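Ticket: Import stops partway, 141 contacts missing from mailing list
Product: Custau Mailing, desktop version
Status: Resolved
Opened: 13 June 2018

Original message

Hello there, and thank you in advance for your patience with me. I look after the newsletter for the Thibodeau alumni group, and I have been moving our address list out of an old spreadsheet and into Custau. The spreadsheet has 1,886 people in it. I have checked that number more often than I would like to admit. When I run the import, the bar goes all the way across and I get the green check mark, but the list comes up 141 short. There is no error message anywhere that I can find.

I have tried closing the program and starting over, saving the spreadsheet under a new name, and running the import on my other computer (the one in the den, which is slower but usually better behaved). It comes out the same every time. The July issue is nearly written and I would hate for anyone to miss it, especially as it has the reunion details in it. Any help would be most welcome!

Reply from support

Thanks so much for writing in, and for telling us what you've tried already. That saves us both a good bit of back and forth. A green check mark with people missing usually means the import merged some rows it took for duplicates. Could you open Settings, then Import, and let us know what it says next to "Match contacts by"? Please don't delete the list you have now, even if it's tempting.

Reply from customer

It says "Email address." I did wonder about that, but I sorted the whole sheet by email and went down it with a ruler against the screen, and I found only 16 addresses that appear twice. Those are mostly married couples who share one. So that is part of it, I suppose, but it leaves a great many people still unaccounted for.

I should mention that some of our older members have no email at all. We send theirs by regular mail. Their email column is blank, and I have always left it that way.

Reply from support

The blank ones are the answer, I think, and thank you for mentioning them. When matching is set to email address, Custau treats all the blank cells as the same address, so everyone without an email gets folded into a single contact. It really should warn you, and I've passed that along to the people who work on the import screen.

Would you try the following?

1. Make a copy of your spreadsheet and work from the copy.
2. Add a column called Member ID and fill it with 1, 2, 3 and so on down to the last row.
3. In Settings, Import, change "Match contacts by" to "Member ID."
4. Import the copy into a brand new list.

Your couples will come through as separate people too. If you'd like them to get only one email per household, tick "Send once per address" before you mail.

Reply from customer

Oh, that did it! All 1,886 are there – I looked up a few of the mail-only folks by name and every one of them came up. I have ticked the box for the couples as well. Thank you for being so kind about it. You may close this.
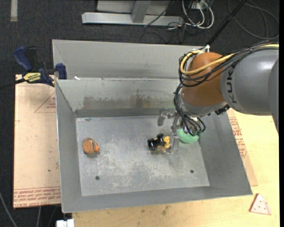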